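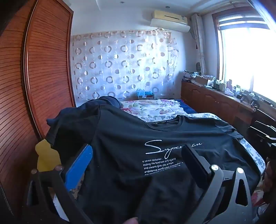
10/6/18

So I've finally moved to Prestport! Well, I say finally, the whole thing took 18 days from getting the keys to sleeping here, and I spent most of them on the train back and forth from Nolavton with a rucksack full of mugs.

I'm going to do one of my money posts, as a few of you asked. The van came to £165 for the afternoon, which I thought was steep until I saw the size of it (it would've taken my old flat twice over). Deposit, first month's rent, van and a new kettle added up to £2,541 and I had to have a little sit down after typing that into the spreadsheet. I'd been saving since December, so it was all there, but watching it leave in one week was horrible.

The big lesson was clothes. I'd sworn I would sort mine out before packing and of course I didn't, I just stuffed everything into bags and let future me deal with it. Future me is now very cross.
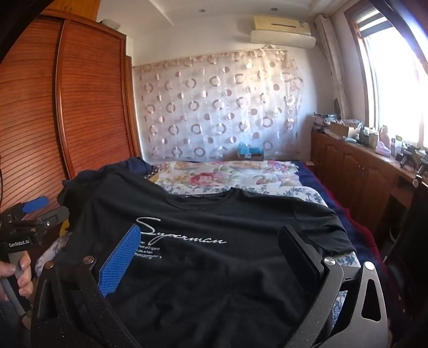 The Superman tee, definitely on the keep pile.

My rule is that if I haven't worn it since last summer it goes, unless it's a coat. I've got 12 jumpers. Why? It was never that cold in Nolavton!

The flat itself is small but the bathroom has a window, and after three years of a fan that sounded like a lorry I'm thrilled about that. There's a bakery called Petridis at the bottom of the hill and I've already been in twice today, once for bread and once because I forgot the bread on the counter.

Still to do: change my address with the bank, work out which bin is which, and get the bus to Plarwood to look at a second-hand desk. If anyone knows whether you can take a desk on a bus, please tell me in the comments.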